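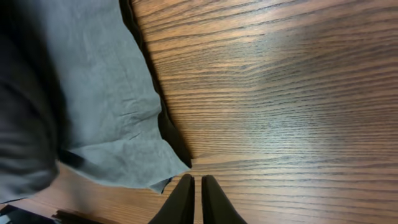
Inicio Foros Automatización Manipulación Textil Entrar

Kit de pinza Unari de Tindard para doblado de paños: ¿resulta adecuado para un taller pequeño?

Publicado por Hadiza Ezeani
Lectura: 4 minutos

Estimados miembros del foro:

Me dirijo a ustedes en nombre del taller de lavado y acondicionamiento textil Eze, donde se estudia la adquisición del kit Unari que comercializa Tindard. Según la oferta recibida, el kit comprende una pinza de dos dedos, una cámara de muñeca, el soporte de montaje y una licencia de programación por demostración. El proveedor nos ha concedido una unidad en préstamo durante 60 días, ya instalada sobre el brazo del que disponíamos.

La tarea prevista es sencilla en su enunciado: tomar un paño extendido sobre la mesa, doblarlo dos veces y depositarlo en una pila. Trabajamos con tejidos lisos de color gris claro y con otros negros, a menudo superpuestos, y las mesas son de madera con veta muy marcada. Hemos grabado 34 demostraciones. El sistema dobla de manera aceptable los paños gruesos, pero presenta dos dificultades. La primera es que, cuando hay una tela oscura debajo de la clara, la pinza toma con frecuencia ambas capas. La segunda es que el borde se localiza mal en las zonas de la mesa donde incide la luz.

La documentación del kit menciona un «modo de tejido fino» sin desarrollar su contenido. Agradecería conocer la experiencia de otros usuarios sobre los siguientes puntos: si la separación de capas puede resolverse con los dedos suministrados, si conviene sustituir la superficie de trabajo y si la asistencia técnica incluida justifica el importe de la renovación anual.

Reciban un cordial saludo.

Votos: 34 Comentarios: 2 Compartir

Mogens Ragnarsson

Estimada Sra. Ezeani:

En nuestro centro se utiliza el kit Unari desde julio para el plegado de fundas y paños de limpieza, de modo que puedo responder a las tres cuestiones con cierto detalle.

En cuanto a la separación de capas, los dedos de serie tienen la punta redondeada y lisa. Deslizan bien sobre la mesa, lo cual es deseable, pero al cerrarse sobre un borde doble no distinguen una tela de dos. El fabricante ofrece unas puntas de goma estriada como accesorio. Con ellas la pinza puede arrastrar ligeramente la capa superior antes de cerrar, y se forma un pliegue que permite tomarla sola. Debe reducirse la apertura inicial: si la pinza llega muy abierta, abarca también la capa inferior. Nosotros aproximamos los dedos casi cerrados y los abrimos al final del descenso.

Respecto a la superficie, recomiendo cubrir la madera con un tablero mate de un color uniforme que no coincida con el de ninguno de los tejidos. La veta introduce líneas que el detector interpreta en ocasiones como arrugas o como borde de la prenda. El brillo es un problema distinto y se corrige desplazando la luminaria o instalando un difusor. Conviene efectuar primero el cambio de iluminación y repetir algunas pruebas antes de modificar la mesa – de lo contrario no se sabrá cuál de las dos medidas ha surtido efecto.

Por último, las demostraciones. Treinta y cuatro pueden bastar para un único tipo de paño bien extendido, pero son insuficientes si la tela llega arrugada o con una esquina remetida. Aconsejo grabar una serie específica para los casos de superposición, con la tela clara encima y también a la inversa. El «modo de tejido fino» únicamente limita la fuerza de cierre y la velocidad de descenso; no modifica la visión.

La asistencia técnica de Tindard ha sido correcta. Las consultas por escrito se contestan en 2 días laborables y las visitas se facturan aparte. Renovamos el primer año; el segundo está pendiente de decisión.

Útil: 60 Responder Compartir

Joni Toivonen

Coincido con lo anterior en lo relativo a la luz. No he empleado las puntas estriadas. En Kornport se valoró el mismo kit y se descartó por el precio de la licencia, de modo que mi opinión tiene un alcance limitado.

Útil: 4 Responder Compartir

Bello Ajayi

Una precisión sobre el contrato de préstamo. Antes de que venza el plazo, solicite por escrito la exportación de las demostraciones grabadas. En nuestro caso quedaron vinculadas a la licencia provisional y hubo que repetirlas al formalizar la compra. La Sra. Hertta Saarinen, del departamento comercial, tramitó finalmente la recuperación de una parte, pero el procedimiento fue largo.

En cuanto a si el equipo es adecuado para un taller pequeño, depende del volumen y de la variedad de prendas. Para un solo formato de paño, lo considero suficiente. Para lotes mezclados sería preferible clasificar las telas claras y oscuras antes de que lleguen a la mesa, tarea que seguirá siendo manual.

Útil: 34 Responder Compartir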